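3.2 Small frames on low tables

We were delighted by how much people do with a small table. Of the 80 homes in the Lorholm survey, 61 kept at least one picture frame on a table in the living room, and frames were moved more often than any other item we logged. Many were still empty — bought for a photo that had yet to be chosen — and they shared the surface with filled ones quite happily.

Rounded tables gave us the richest material. With no corners to line things up against, owners set frames at loose angles and changed them from week to week (see Figure 5).

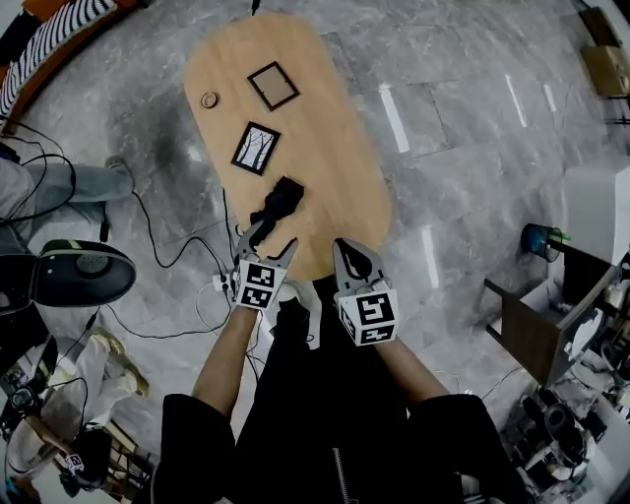 Figure 5. Two small frames on a rounded table, one empty, one with bare trees.

Straight-edged tables, by contrast, drew frames toward the back edge.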